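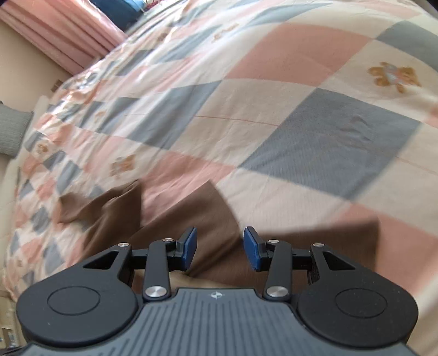
Figure 2. Patchwork bed quilt in pink, blue-gray and cream panels, with teddy bear motifs on cream panels.

4.2 Delays in the classification of mixed consignments

The second group of declarations concerns small exporters of household textiles who send several kinds of goods in one consignment. From the 1,302 declarations collected at the Namside office, we selected those with a value below 1,000 pounds, as these are usually prepared by the exporter and without a customs broker. Each declaration was read by two coders (Khunthong and Panyasiri), and where they disagreed the third author decided.

The most frequent difficulty was the choice of heading. Many exporters copied the code from an earlier invoice, although the goods had changed in the meantime. In the interviews, a manager at Siriwan explained that her staff keep one printed list of codes beside the packing table, last revised in October. At Derkgate the list is kept in a shared file, but only one person is allowed to edit it - and when this person is absent, the old codes are used.

We also asked the firms how long they wait before they contact the customs office about a query. The answers differed strongly. Stulell writes on the same day, while other firms wait up to 30 days in the hope that the goods will be released without further questions. Such waiting has a cost, as storage must be paid by the exporter under most of the contracts we examined.

The effect of firm size on these delays is treated in Section 4.3.

Related articles
Origin rules and the small exporter: a survey of Namside firms
Storage charges in short-distance trade
B. Kasprzak: Who edits the code list?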